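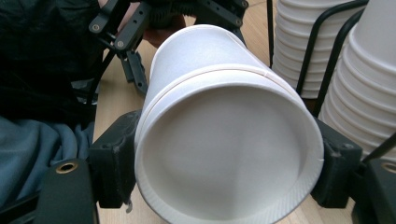 Sille Dalsgaard 在上一篇底下留言,问那台 Plovow 手摇磨豆机到底用得怎么样了,还说自己每天早上摇豆子摇到胳膊发酸,已经在考虑换电动的了,让我赶紧写,别再拖了。

好,不拖了!这台磨豆机我用了整整七个月,几乎每天都在用,有时候一天摇好几回。中间有好几次想坐下来写,写着写着又觉得还能再观察观察,结果就到了五月。也好,刚买来那几天的兴奋劲早过去了,现在要夸它,都是过日子夸出来的。

先交代一下我平时怎么喝咖啡,不然说了也白说。早上一杯手冲,浅烘或者中浅烘,下午偶尔再来一杯,周末家里来人会用法压壶做一大壶。意式我不做,厨房里也没有意式机,所以这篇里关于极细研磨的部分只能算顺手试试,真要拿它伺候意式机的朋友请多看几家的评测。

豆子大部分时候是 Peng 的。他们家有一支日晒,冲好了有一股很明显的杏子干味道,冲不好就是一杯闷闷的糖水,特别考验研磨。我拿这支豆子当尺子用了很久,换磨豆机、换滤纸、换水,都先拿它来试。

机器是在 Sodance 买的,400 块,当时没有任何折扣。我在 Clornville 的门店里摸到过样机,站在柜台前空摇了好一会儿,店员也不催,后来干脆抓了一把豆子让我磨。就这一下,买了。

说说外观。Plovow 这台是深灰色的筒身,中段有一圈细细的竖纹,手握上去刚好卡在虎口的位置。我的手不大,之前用过一台更粗的,每次摇的时候左手都得死命攥着,磨完手心一个红印子。这台细了一圈,手指能扣过来,攥得住就不用使蛮力。我特别喜欢这一点!买手摇磨豆机的时候大家都在看刀盘,看轴承,其实你的手能不能握住它,每天早上都要见分晓。

摇把是可以折叠的,顶上一个木头旋钮,圆圆的,有点像老式抽屉的拉手。刚拿到的时候我觉得旋钮太小,用了一阵子反而觉得合适,手掌往上一扣,转起来很顺。木头的颜色也比新的时候深了一点,摸着润润的。

然后是大家最关心的,磨得费不费力。

浅烘豆子硬,这个躲不掉。我那台旧的磨浅烘,经常摇到一半卡住,得往回倒半圈再继续,早上迷迷糊糊的,真的会发火。Plovow 也会碰到硬豆子,手上能感觉到咯噔一下,但是它会过去,不会停在那里跟你较劲。磨一份手冲的量,我差不多等水壶从冒小泡到烧开,豆子就磨好了,时间正好接得上。后来就养成习惯了:按下水壶,开始摇,水开,停手。

有个小技巧是 Sodance 的店员教的:摇的时候把机身稍微斜一点,豆子不会一股脑往刀盘里挤,阻力会小很多。磨出来的粉好像也更整齐一点,这个我没有办法测,只能说从杯子里喝得出来。Sille,如果你现在是竖直着摇的,先试试斜着,说不定不用换电动的。

再有就是别站着悬空摇。坐下来,机身靠在大腿上,或者肘部贴着身体,用整条胳膊转,手腕不要单独发力。我一开始全靠手腕,两周下来手腕就不太舒服,改了姿势以后再没疼过。

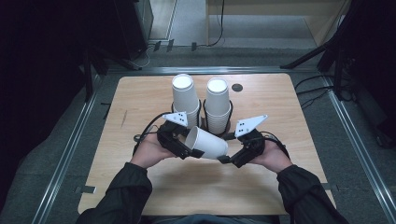

横着的白色纸杯,浅色木桌。

接着讲刻度。Plovow 的调节环在外面,转一格响一声,数字印在环上,清清楚楚。这对我来说太重要了。旧的那台是内调,要把粉仓拧下来,翻过来看里面那个小旋钮,从零开始听着声音数,数到一半有人跟你说话就得重来。外调就直接看数字,晚上灯暗一点也看得见。

我自己的用法是这样的:手冲停在 6,法压往粗里走,走到粉粒看着像粗砂糖就停。Peng 那支日晒,刚开袋的头几天我会比平时再粗一点点,养几天以后拧回 6。这个数字只对我这台有意义,别人的机器归零位置不一样,你照抄多半不对。拿到手第一件事,空着把它拧到刀盘刚好碰上,再看看数字停在哪里,心里有个底。

注意,装着豆子的时候不要往细里拧!说明书上有,我没看,拧了,然后卡得死死的,最后是往粗里退了好多格才松开。豆子要是已经倒进去了又想调细,就边摇边慢慢拧,给它一点活路。

粉的均匀程度,我很满意。把粉倒在深色的盘子里用手指抹开,大块的几乎看不到,细粉肯定有,哪台手摇没有细粉呢,但是比我旧的那台少了一大截。最直接的变化是滤杯不堵了。以前冲到最后一段,水面就停在那儿,半天下不去,杯子里多出一股涩味,我还怪过滤纸,怪过水,怪过自己手抖,连换了几种滤纸。换了磨豆机以后,同样的滤纸,同样的手抖,水哗哗地就下去了。杏子干的味道也出来了,第一次冲出来那天我一个人在厨房里喊了一声。

细的那头我也试过几次,朋友带了摩卡壶来,磨给他用。能磨,就是明显要花更久,手上的阻力也重,磨完一份我坐下歇了一会儿。做出来的摩卡味道很浓很干净,朋友当场问我在哪里买的。偶尔这样来一次可以,天天这么磨我是不愿意的。

粉仓要单独夸一下。它跟机身之间是磁吸的,轻轻一掰就下来,不用拧螺纹。早上一只手拿着滤杯,另一只手就能把粉仓取下来倒粉,真的太方便了。我原来担心磁力不够,摇着摇着掉下去,七个月里一次也没有发生过。内壁是磨砂的,冬天静电大的时候粉会粘一层在壁上,敲两下掉大半,剩下的用刷子。磨之前在豆子上滴一滴水搅一搅,静电会好很多,这个办法哪台磨豆机都管用。

粉仓也有不好的地方:开口窄。窄口往滤杯里倒很准,可是往法压壶里倒就有点慢,要一边倒一边抖。周末做法压的时候我会先把粉倒进一个大口的杯子里,再一起倒进壶。多一步,不算什么大事,但是如果你主要喝法压,这一步你会天天做。

容量也得提一下。它一次能装两个人喝的手冲量,装满了不太好摇,豆子会从边上蹦出来,我一般装到八成。家里人多,或者早上要给一桌人做咖啡,那就得分几次磨,磨到后面会有点想罢工。上次家里聚会,我磨到第三轮就把机器递给了坐在旁边的人,大家轮流摇,倒是热闹,还有人比谁摇得快。
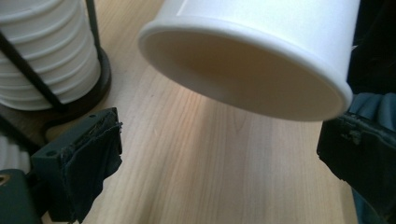
杯子内壁是奶油色的,杯口那一圈卷边挺厚。

清洁这一块,我一直比较懒,说说懒人的做法。平时磨完,用附带的刷子在出粉口扫几下,扫完盖上。附带的那把刷子毛偏软,我换成了一把画画用的旧刷子,硬一点,刷缝隙很好用。隔一阵子全部拆开清一次,拆的时候记得在桌上铺一块毛巾,里面有一个很小的垫片,我第一次拆就看着它滚到了冰箱底下,趴在地上用尺子扒拉了半天。

拆下来的零件按顺序摆成一排,拍张照再动手清,装回去的时候不会懵。刀盘不要用水洗,干刷就行,缝里的油可以用牙签裹一点厨房纸慢慢擦。装回去以后归零位置可能会跑一点点,重新听一下刀盘碰上的声音,记住新的数字。我装回去以后从 6 变成了比 6 稍微偏一点的位置,冲出来的味道倒是没差。

深烘豆子油多,磨完深烘一定要清,不然第二天磨浅烘,杯子里会有一股隔夜的烟熏味,挺扫兴的。我后来干脆规定自己深烘只在休息的前一晚喝,喝完有时间慢慢弄。

带出门呢?我带过好几次。筒身细,摇把折起来,能直接塞进背包侧面放水瓶的那个口袋。它自带一个布袋,抽绳的,布料很薄,挡灰可以,防撞就算了。我用一双厚袜子套在外面,难看,好用。

在 Clornville 的湖边,天刚亮,风有点凉,坐在石头上摇豆子,这种时候你会觉得手摇磨豆机真是个好东西。不用电,声音也小,旁边帐篷里的人继续睡他们的。磨出来的香气在冷空气里特别明显,站在好几步外面都闻得到。那天早上的咖啡是我今年喝到的最好的一杯,水温估计没到位,注水也乱七八糟,就是好喝!

声音顺便也说一句。在家里早上磨,隔着一扇门的人能不能听见?能听见一点沙沙声,我家里人说像有人在走廊里拖着拖鞋走路。跟电动的那种轰的一声比,温柔太多了。我以前住的地方墙薄,用电动的要等到邻居出门才敢开,现在六点起来也不怕吵谁。
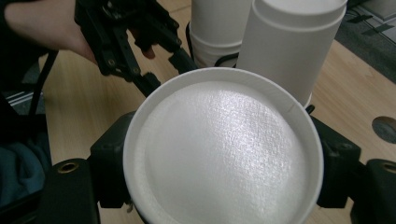
再说回耐用。七个月里,机器本身没出过毛病。轴没有晃,转起来跟新的时候差不多,可能还更顺了一点,大概是磨合过了。外壳底部有一小块掉漆,是我自己磕在水槽边上磕的,不怪它。调节环的数字还很清楚,没有磨花。摇把的折叠关节有一点点松,摇的时候感觉不出来,拿在手里晃才会有轻轻的咔哒声。我写信问过 Sodance,他们回得很快,说里面的螺丝可以自己紧一下,还画了个小图告诉我用哪个头的扳手。紧完就不响了。这种售后让人很安心。

不满意的地方我也列一列,免得你们觉得我收了钱(没有,自己掏的)。

盖子太松。顶上那个透明的小盖子只是搭上去的,机身倾斜的时候会滑。我斜着摇,所以每次都要用手指按着一点边。要是能做成卡扣的就好了。

刷子太软,前面说过了。

说明书的字小得离谱,中文那一页还有两处跟图对不上,归零那一段我读了几遍才明白它在讲什么。新手可能会在这里懵一下。

还有就是冬天冷。金属筒身放了一夜,早上一把握上去,冰得人清醒,咖啡都省了。我给它套了一截旧毛衣的袖口,橘色的,跟深灰色配在一起居然挺好看,后来天暖了也没摘。

跟旧的那台比,值不值得换?我的旧机器价钱低很多,陪了我好多年,现在放在办公室里,给同事们当公用的。如果你刚开始自己磨豆子,还不确定会不会坚持,先用便宜的没问题,喝一阵子,知道自己喜欢什么味道了再说。如果你已经天天在冲,总觉得杯子里有一股说不清的涩,豆子换了,水换了,手法也练了,还是有,那我真的建议你去摸一摸这台。最好去店里摸,拿自己平时喝的豆子去,店员一般都愿意让你试。

有人会问这个钱为什么不买入门的电动。我认真想过。电动的好处是省力,量大,早上赶时间的人闭着眼睛按一下就行。我自己更喜欢手摇那几十秒,人是懒的,手是忙的,脑子慢慢开机。而且厨房台面就那么一点地方,烧水壶、秤、滤杯架已经占满了,再放一台电动的,切菜板就得搬到椅子上。Plovow 用完往抽屉里一横,关上。

给 Sille 的具体建议:你胳膊酸,先检查是不是磨得太细。上次你发给我的粉的照片,看着就比手冲该有的细了不少,往粗里走两格试试,时间会短,力气也会省,味道可能还会更甜。要是还酸,再换姿势,坐下,斜着,肘部收进来。都试过了还是酸,那就买电动的吧,喝咖啡本来就是高兴的事。

最后补几个之前被问过的小问题。

能不能磨香料?别!磨过一次花椒的机器,从此每一杯都是花椒味,我旧的那台就是这么退到办公室去的,当然同事们不知道这一段。

左手能用吗?能。摇把的方向没有限制左右手,我家里有左撇子,拿过去就摇,没什么不习惯的。

要不要另外买配件?我只买过一块吸水垫,跟机器没有关系。替换的垫片 Sodance 有卖,买机器的时候可以顺手带一包,想想冰箱底下。

下一篇想写滤纸,手头攒了好几种,正在一种一种地喝。有想让我试的牌子,留言告诉我。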